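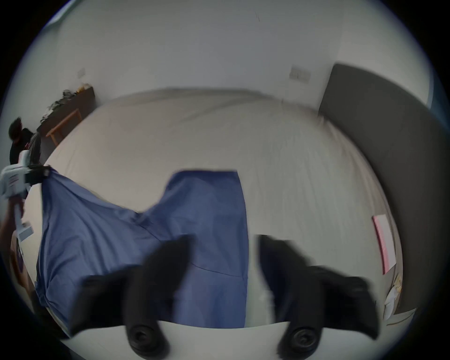 Bed-making with two hand-held grippers, black one nearest, white one on the left corner of the blue sheet.

Thread: Budgeting for a second pair of grippers — what would you buy?

plotby_jayson
Right, we've finally got some money to spend and I'm far too excited about it! We're doing household tasks with hand-held grippers, mostly bedding and laundry, and I've been asked for a shopping list by Tuesday. At the moment we have one pair. I'd like a second so two teams can work at once, plus spares. My rough plan was to put 90 per cent of it into complete units and keep the rest for finger pads and batteries. Does that sound sane?
Jayson Barredo

burgi_r
Lovely problem to have! But I'd turn that split on its head a bit. Fabric is hard on fingers. We went through 6 sets of pads in our first June and had ordered two. Everything stopped while we waited for the post, and the units themselves were perfectly fine.

Suler
What pads, Burgi? We use plain rubbery ones and they last ages on cups and boxes. I can't see sheets wearing anything out.

burgi_r
Soft ones with a taper. It's the corners of fitted sheets that do it, you pinch hard and pull and the tip takes all of it. Cups are a holiday by comparison.

valentin_s
I disagree with buying a second full pair at all, at least this year. Put the money into a bed! I mean it. If you have one bed and two teams, somebody is standing in the corridor with 14 hundred quid of kit in their hands. We priced a second room before a second pair and it changed the whole list. Mattress, two sets of bedding in different colours, a table for the laundry pile.

plotby_jayson
Ha, I hadn't put a bed on the list. We do have a second room but it's full of shelving. The other team could do kitchen things in there, though? Nothing says both have to do sheets.

valentin_s
Then fine, buy the pair. I'd still want the bedding. Get plain colours as well as patterns, and a few different weights. A thin cotton sheet and a thick brushed one are two different jobs.

H. Rüegg
Jumping in because I do the ordering for our lot at Grolora. Things I forgot the first time and had to go back and beg for:

Charging. One charger per unit, not one per pair.
Storage cards, twice what you think.
Wrist straps and labels. Mark every unit and write the same mark in the log.
A hard case for anything that travels.
Delivery. Ours came to 15 per cent on top and I had put down nothing.

I'm a big fan of the two-person set-up by the way. One on each side of the bed and a big sheet goes from a nightmare to really good fun.

mogens_th
Agree with Hermine on everything except the cases. A padded toolbox does the job and leaves money for pads.

Suler
Until somebody drops the toolbox down the stairs, Mogens.

mogens_th
Once! And the gripper survived.

Bite
Has anyone had luck asking for a discount on the second pair? Roughly what should I expect?

H. Rüegg
We got free spare fingers instead of money off. I took them gladly. Ask before you send the order, I left it till afterwards once and got a very polite no.

plotby_jayson
This is brilliant, thank you all. New version: one pair, a charger for each unit, a pile of pads (sorry Burgi, a BIG pile), bedding in three weights, and a proper line for delivery. Still undecided on the case — I'll ring round for prices in the morning and post them.

burgi_r
Post the pad prices too please, ours are due again.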